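The Bread Was Older

The starter was supposed to be older than the town, and it lived in a crock with a dinner plate on top.

I had been hearing about it since I moved to Zedholm. Everyone who told me the story told it a little differently, and they all told it with the same face, the one people put on to talk about a grandfather's war. A girl had carried it over the ocean under her coat to keep it warm. Or it was a widow, and she had dried it on a cloth and sewn the cloth into a hem. In one version she fed it her own ration of flour and went without. I asked how anybody knew that, and the man telling me said well, it's known.

I am not against bread. I ate the rye from Priedītis most mornings, and it was good rye, dark and sour with a crust you had to mean business with. What I didn't believe was the coat, or the hem, or the part where the thing had never once died in all that time. I had kept a starter myself for one winter. It died in February while I was away four nights.

So when Mārtiņš Lapiņa called to ask if I would look over some papers before the sale, I said yes faster than was polite.

"It's just so there's a second pair of eyes," he said. "Clultelov wants proof of age. They're paying for the age."

"What are they paying?"

"2000 now, and the rest if the papers hold up."

"And what's the rest?"

He told me, and I sat down on the stairs.

The Papers

The bakery kept its records in the back office of the building next door. Deirdre Tierney, who did the books, let me in and watched me take off my coat as though I might be carrying something out under it. There was a blue shelf on casters with green crates in it, and she nodded me toward the table instead, where she had already set out what she thought I should see.

That was the first thing I didn't like. When someone has picked out the evidence for you, you spend the morning wondering about the rest.

What she had picked was this. A ledger with the first pages missing. A photograph of a woman in an apron standing by a door. A letter in Latvian with a translation clipped to it, typed, and unsigned. And a ribbon from a fair, where the bread had been shown as entry 3001 and had come in second.

"Second to what?" I said.

"A braided loaf," said Deirdre. "It's still a sore point."

I read the translation twice. It was a nice letter. The writer hoped the weather was better on that side, asked after a cow, and said at the end that she was sending "the leaven, as you wished, with Anna." There was no coat or hem anywhere in it.

"Who typed this?"

"Njål Wikström. He's good with languages."

"Does he read Latvian?"

Deirdre squared the edges of the ledger. "He's good with languages," she said again.
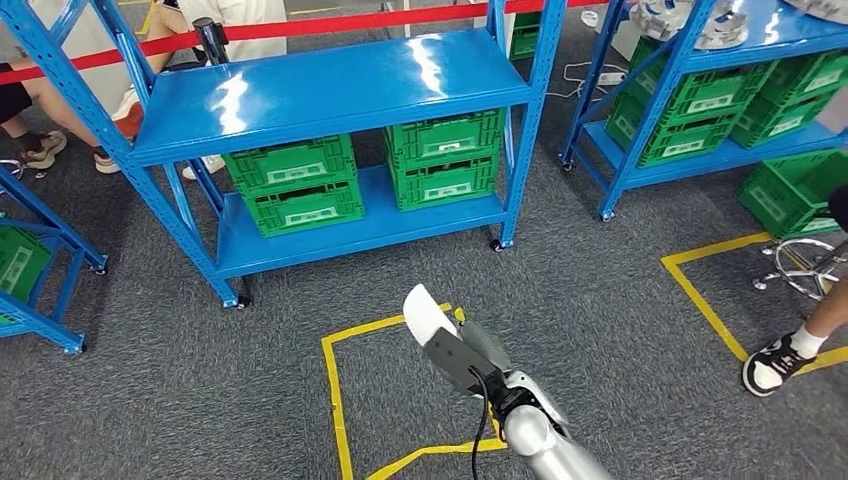

Njål

Njål Wikström lived over the hardware store and was pleased to have a visitor. He gave me coffee and a slice of the rye with too much butter on it, and he admitted, before I had properly asked, that he did not read Latvian.

"I had a dictionary," he said. "And I had the story. Between the two you can get pretty far."

"You had the story first?"

"Everybody has the story first."

"So where it says leaven."

"It says a word that can be leaven."

"What else can it be?"

He looked out at the street for a while. "Seed," he said. "Or start. Something that gets a thing going. It could be money, if you squint. But why would a baker's family send money and talk about it like that?"

I could think of a few reasons. People who send money with a girl on a boat don't usually write the word money on the outside of it. I said so, and he laughed and cut me another slice, and I noticed that I ate it.

He told me one more thing at the door. The crock had been broken once, when he was a boy, and there had been a bad week with no bread, and then there was bread again. He remembered it because his mother had bought crackers and been ashamed of them.

"Where did the new starter come from?"

"From the old one," said Njål. "Where else would it come from?"

The Woman with the Jar

It took me until evening to find out where else. There was a mill out at Trondard that used to sell flour to half the county, and the woman who had run its shop was still alive, and her name was Morfudd Wynne. She was a small person in a large cardigan. She did not offer me coffee.

"Sarmīte sent you," she said.

"No. Mārtiņš did. He doesn't know I'm here."

"Then she'll be mad at both of us."

I asked about the week of the broken crock. I had expected to have to work for it, but she just told me, in the flat way you'd give directions to the dump. Sarmīte Lapiņa had come out to the mill before light, with flour still on her shoes, and asked if Morfudd had anything going. Morfudd did. She kept a jar by the stove for her own pancakes. She had begun it herself out of flour and water and an apple peel, the spring before, and she gave Sarmīte half.

"Half a jar of pancake batter," I said.

"It was good batter."

"And you never told anybody?"

"You're the first one who drove out and asked." She pulled a thread from her sleeve. "Anyway, I fed mine for years after. It didn't taste like hers. I don't know why. Same jar, and hers went dark and sour inside a month and mine stayed sweet. You explain that."

I started to. There's the rye, for one thing, and the warmth of the bakery, and whatever was living in the old boards and on Sarmīte's hands. I got as far as the boards and saw that she wasn't listening, and that she had not really wanted it explained.

I drove home with it all worked out. The starter was younger than I was. It had crossed nothing wider than the Trondard road. I will admit I was happy. I had the windows down.
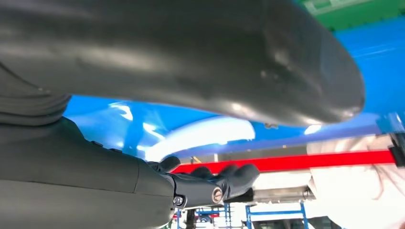 Before Opening

Sarmīte was in the bakery at 4 in the morning, because she always was, and she let me in by the side door without asking what I wanted. Mārtiņš was asleep upstairs. She had the crock out and the plate off it, and she was feeding it with a wooden spoon whose bowl had worn down on one side.

"You went to see Morfudd," she said.

"Who told you?"

"Morfudd."

I had prepared a kind way of saying it, and now I had no use for it, so I stood and watched her stir. The stuff in the crock was gray and it smelled like cider and wet pavement.

"My mother cried when it broke," Sarmīte said. "I was the one who dropped it. She went to lie down, and I went to Trondard, and when she got up there was dough. She never asked me. She ate the first loaf standing right where you are, and she said, there, you see, it's fine."

"Do you think she knew?"

"She could taste a change of salt. What do you think?"

I said I thought that Clultelov was paying for something that didn't exist, and that if they tested it, or talked to anyone in a cardigan, Mārtiņš would be giving back 2000 dollars he had most likely spent already.

"On the oven," she said. "Yes. He spent it."

She put the plate back on the crock and wiped the rim with her thumb. Then she asked me what I was going to write. I told her the truth, which was that I'd write down what I had found — the letter that might say leaven and might say seed, the missing pages, the jar by the stove. She nodded at each one. At the jar she nodded twice.

"Put in about the apple peel," she said. "Morfudd will like that."

"They won't buy it."

"No."

"You don't mind?"

She had her back to me by then, and was turning dough out onto the board. I've gone over it since and I can't decide if she had wanted the sale stopped from the beginning, or if it was her idea that Mārtiņš should call the one person in town who never believed anything. I asked Mārtiņš later and he said no, it was his own idea. He sounded sure. He also still says it came over under a coat.

She gave me a loaf to take home. It was too hot to cut, and I cut it in the car.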